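Press release
Clesbridge, 14th October

Robots that practise in simulated rooms learn to pick up household objects with fewer attempts, new study finds

The robotics laboratory of the Illon Institute in Clesbridge today publishes the results of a study on how robot arms can be trained for simple work in the home. The researchers show that a robot which has practised only in computer-made rooms can be prepared for a real kitchen table with 40 real demonstrations. The method which the laboratory used until now needed 277 demonstrations to reach the same level.

The study was led by Teresa Grabowska together with Justinas Strazds. The report, the training rooms and the program code can be obtained from the laboratory free of charge for research and teaching.

Why the training is slow

To teach a robot arm to take an object from a table, a person usually guides the arm many times by hand or with a remote control. Each of these demonstrations is recorded, and the robot learns from the recordings. The work is slow and tiring for the person. When the table, the lamp or the objects are changed, a part of it must often be done again.

For this reason many laboratories let their robots practise in simulation first. A simulated arm can try the same movement through the whole night and it does not break any cups. The difficulty comes later, when the learned behaviour is moved to the real arm. Real light falls differently, real objects slide, and the robot can fail on a task which it did very well on the computer.

"We had a robot which was excellent in one clean white room, and it was lost when we gave it a different table," says Teresa Grabowska. "So we asked ourselves if the practice rooms were maybe too tidy."

Untidy rooms with a plan

The new method has the name Ikden. It builds simulated rooms in which the object to be grasped stands among other things that a household could have on its table. The rooms differ in furniture, in floor and in the strength of the light. Some of them are quite dark at the sides, and in some of them the object lies near the edge of the table, where the arm has less freedom to come from below or from the side.

What is new is the order in which the rooms are used. Earlier systems choose their rooms by chance. Ikden looks after each round at the grasps that went wrong, and it builds the next rooms close to these failures. If the arm has trouble with round objects close to smaller ones, it will meet more of such cases in the next round. If it has no trouble with a cup in the middle of the table, the cup will appear there less often.

In total the method produced 1121 rooms for the study. A dining room set was used for the detailed tests, as it has both high and low furniture near the table and the arm must bend to reach the objects. Fruit was among the objects of these tests. A round fruit offers no handle and no flat side, and the fingers have to close over it at the correct height.

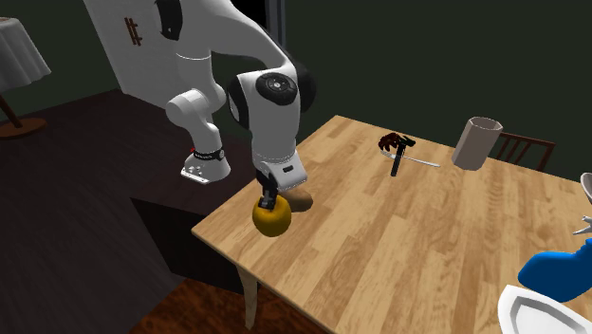
Results on the real table

After the practice in simulation, the behaviour was transferred to a real arm in the laboratory in Clesbridge. There the robot had to grasp 12 kinds of household objects, which were placed by a person who did not take part in the training. The researchers then added real demonstrations in small steps and repeated the test after each step.

With 40 demonstrations the robot trained with Ikden reached the success rate that the laboratory had fixed in advance as its goal. The comparison robot, which had practised in rooms chosen by chance, came to the same goal only with 277 demonstrations. Both robots had the same arm, the same fingers and the same amount of computing time.

The difference was largest for objects that stood close to another object. For single objects in the middle of the table it was small, and the authors say openly in their report that for such easy cases the older method is good enough.

"I would not like people to read that the problem is solved," says Justinas Strazds. "We tested grasping and lifting. We did not test pouring, cutting or handing an object to a person. These are different questions and they need their own study."

Limits of the study

The report names several points which are still open. Soft objects such as cloths behave in the simulation in a way that is too stiff, and the results for them were weaker – in one test series they were not better than with the older method. Transparent objects were left out completely. All real tests took place at one table, and a second laboratory should repeat them before general conclusions are made.

The researchers also looked at the question of how realistic the pictures of the rooms must be. They made one set of rooms with fine shadows and visible wood grain, and one set with plain colours. The fine shadows helped the robot to judge how high an object was above the table. The grain of the wood had no measurable effect. This result can be useful for groups with small computers, because detailed surfaces take much time to calculate.

Next steps

The laboratory has worked since September with the company Kołodziej, which makes equipment for kitchens in care homes. In this cooperation the method shall be tested on clearing tables after a meal. The first part of the work concerns plates and bowls, which are wide and flat and which the present fingers can hold only at the rim. Kołodziej provides the test kitchen and the tableware, and the laboratory provides the arm and the training.

A further project will examine if the robot can itself ask for a demonstration when it is not sure. At the moment a member of the team decides this after reading the test records.

"The person who shows the robot what to do is giving us her time," says Teresa Grabowska. "If we ask for less of it and ask at the right moment, then we have improved something also for her."

Information for editors

The report is available in English from the press office of the Illon Institute in Clesbridge. Justinas Strazds answers technical questions about the rooms and the program code. Teresa Grabowska is available for interviews in English and Polish. Requests for visits with a television team should be sent to the press office one week before the wished date, as the real arm is in use on most working days. Printed copies of the report can be sent by post to schools and libraries.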